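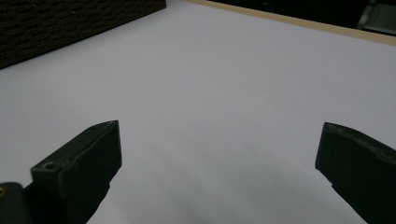 Figure 3. Pale surface with the two dark green gripper fingers.

4.2 Choosing when to travel
We asked 142 households how they picked a week for their holiday in Vukotness. Most named the weather first, then admitted that the school calendar had already decided. Respondents from Undgate were the most flexible – they would travel in any month except November, when the ferry runs at its own discretion. Seven households had booked the wrong week and gone anyway. Their satisfaction scores were, to our mild annoyance, the highest in the sample.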